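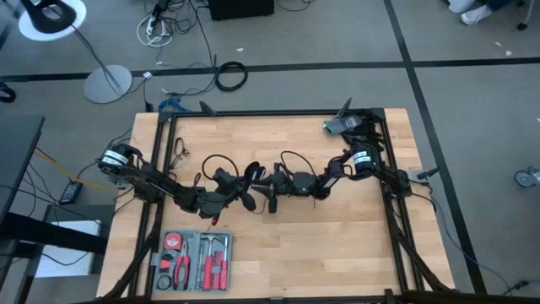
Evening Bookkeeper, Part Time
Cundlow Community Music School

Posted 2021-07-03

Cundlow is looking for a part-time bookkeeper to work 20 hours a week, Monday through Thursday, from mid-afternoon until the front office closes. The position reports to the office manager, Gudrun Fuchs.

The school offers private lessons and small group classes in piano, strings, voice and brass. Most families pay by the month. Adult students usually pay by the class, and a fair number still pay by check or cash at the front window. Our current bookkeeper, Bradley Lockwood, is retiring and will stay on to train the new hire for 2 weeks.

What the job involves

Recording tuition payments and matching them to student accounts
Sending monthly statements and following up on late balances
Paying teachers, who are a mix of employees and contractors
Entering bills for rent, piano tuning, sheet music and instrument repair
Reconciling the checking account and the scholarship account each month
Preparing papers for the outside accountant, who files our taxes in March
Covering the front window when the receptionist is on break

Tuition is handled in Trandeo. The general books are kept in a separate set of spreadsheets, and the two have to agree at month end. We would like to move the spreadsheets into a proper accounting program during the coming school year, and the bookkeeper will have a say in which one.

What we need

At least 3 years of bookkeeping experience, paid or unpaid
Comfort with spreadsheets, including simple formulas and lookups
Experience running payroll for a small employer
A polite phone manner, especially when the subject is money owed
Ability to lift a file box and climb one flight of stairs

A degree is not required. You do not need to read music or play an instrument. Spanish or Romanian is useful at the front window. Experience with Trandeo is helpful, but we can teach it.

Pay and schedule

Pay is hourly and depends on experience. Please tell us in your letter what you expect to earn. The job comes with paid holidays, sick time and one free weekly lesson for you or a member of your household. The office is closed the last week of December and during the public school spring break. Hours run longer in the first week of each term, and we pay for the extra time.

The work is done on site. The desk is in the upstairs office, which is shared with the scheduling coordinator, Ecaterina Neagu. Lessons go on next door the whole afternoon, so this is not a quiet room. Street parking is free after five, and the Kettle Street bus stops at the corner.

How to apply

Send a resume, a short cover letter and the names of 2 references to Gudrun Fuchs at the school office, by mail or in person. References should be people who have seen your bookkeeping work. We will call those we want to interview. Interviews take place at the school and include a short exercise in matching payments to invoices.

The position is open until filled. A background check is required before the first day, and the school pays for it.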